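Hello, and welcome to the Clismont page! I'm Aisyah, I look after the practice kitchens at Sultow, and Clismont is the one I get asked about most (usually by people who've just had a robot bang its elbow on something expensive).

Clismont is a simulated kitchen for two-armed robots. You load your robot, you load your task, and it runs against our house rules the whole time. The rules are the bit I'm proudest of! Bronwyn Kingi and I wrote them up after months of grumbling at each other, and they're plain enough to pin on a wall:

- Both arms start clear of the furniture. No resting a gripper on a drawer front.
- Slow speed within 15 cm of any handle.
- One arm moves at a time until you've logged 18 clean runs.
- Any touch on a wall or window stops the run and it counts as a fail. Yes, even a little one.
- Keep the robot's own body in the camera view. People love to crop it out and then wonder why they keep clipping the torso.

If your site has its own safety standard, that comes first. Ours is good practice for rehearsing and it won't stand in for a proper risk assessment on the real machine, so please don't send it to your inspector (someone did).

What you get: 60 kitchen layouts, nine starter tasks, the rule checker and a printable log sheet. Wall tiles, worktops and drawer colours all change between layouts, which keeps your robot from getting too comfy with one room.

The rules were last changed on 11/08/2024, and the next lot is due in September. Got a rule you'd fight for? Send it to me or Bronwyn, we do read them all! 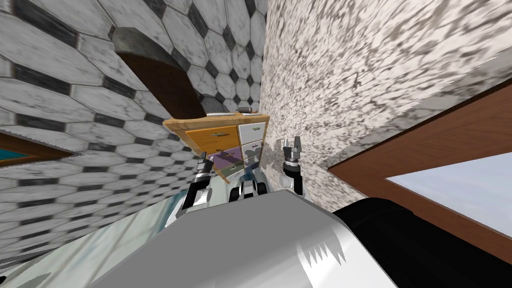

*Clismont, robot's own view: both arms reaching towards the cabinet with the coloured drawers.*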